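Handgreifer: Finger schließen nicht parallel, Tüte rutscht weg

Naveed Niazi
1. Juni

Hallo zusammen, baue zu Hause an einem Handgreifer, zwei Finger schwarz aus Kunststoff, innen blaue Pads mit Struktur. Geübt wird auf dem Teppich im Schlafzimmer.

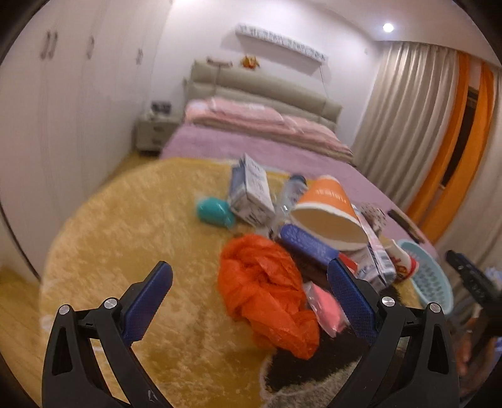 Problem: Milchkarton geht, Pappbecher geht meistens. Plastiktüte fast nie. Die Spitzen treffen sich zuerst, hinten bleibt ein Spalt von fast 4 mm. Schrauben oben schon nachgezogen, bringt nix. Liegt das an den Pads oder an der Geometrie? Der flauschige Teppich machts auch nicht leichter, die Finger bleiben im Flor hängen. Danke schonmal

Zarmeena Qureshi

Geometrie. Hatte ich beim Kiner-Umbau genauso. Wenn beide Hebel nicht exakt gleich lang sind, kippen die Finger beim Schließen. Ausbauen, aufeinanderlegen, vergleichen. Bei mir war ein Loch verbohrt, neu gedruckt, gut. Und die Schrauben NICHT so fest anknallen, sonst verspannt sich der Rahmen und du suchst ewig. Pads erst danach anfassen.

Hammad Arain

nimm halt weichere pads. hab 5 mm moosgummi drauf, hält alles

Wilma Dow

Moosgummi hält alles bis es abfällt... Zarmeena hat recht, erst Hebel. Für Tüten zusätzlich: von oben rein, Falte suchen, nicht flach drüber. Flach geht auch mit perfekten Fingern schief. Und leg zum Testen ein Brett unter, dann weist du wenigstens obs der Teppich ist. Im Pundley-Forum gibts einen Thread zu den Hebeln, find den Link grad nicht, reiche ich nach.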